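Speaker notes: The shared kitchen counter
Garnet Sutherland, 24 March 2020

Start with the counter before any numbers. People in the room all use one of these kitchens, so let them look for a few seconds.
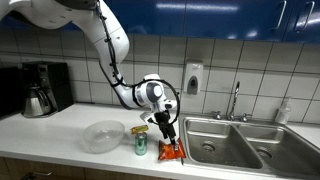
Workplace Services, Jodmont office

Say what the talk covers: snacks, drinks, and the stretch of white counter between the coffee maker and the sink. It does not cover the fridge. Efraín has the fridge next month, so send those questions to him.

We asked 312 people what bothers them most in the kitchens. Coffee came up less than I thought it would. The top complaint was things left on the counter with no owner. A bag of chips, a can, a bar. People don't want to throw out someone else's food, so it stays.

Pause for comments. If somebody brings up the sink, say it's coming.

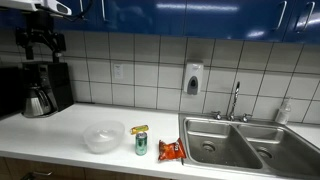 The second point is where things go. On the Paju floor we tried one rule for a month: the coffee maker stays against the wall, one clear bowl goes on the counter, and anything small and wrapped goes in the bowl. Cans go back in the fridge or into recycling. Itsuki Sekiguchi kept the log. Left-out items went from 76 in the first week to 34 in the last.

Mention that the bowl has to be clear. The Surkness floor used a basket with high sides and people forgot what was in it.

Next, chip bags. They slide, they take up more room than they need, and an open one spills when it gets moved. Ask people to pick a bag up by one end and keep the open end up. Full bags go in the bowl only if they fit. If not, upper cabinet.

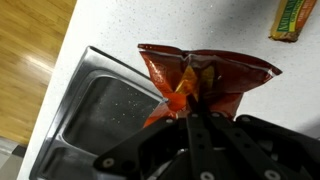

Reading time for this section: 2 minutes

Read the bag rule out loud, then the end-of-day rule. Last person out clears the counter from the coffee maker to the sink, wipes it, and puts the bowl back in the middle. Safta Furtună timed it over 15 evenings and it never took her more than four minutes.

Skip the slide on cleaning sprays if we're behind. 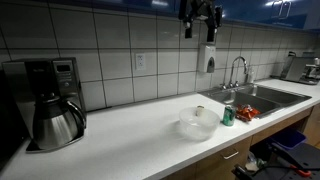 Leave the outlet on the tile wall free. We had a kettle and a phone charger fighting over it in August, and the kettle now lives on the other floor. Soap refills go through Mortimer Thibodeaux. Write to him directly, the shared inbox is slow.

Close by asking for one name per floor to keep the log through next month. Sign-up sheet is by the door. Questions after that, ten minutes at most.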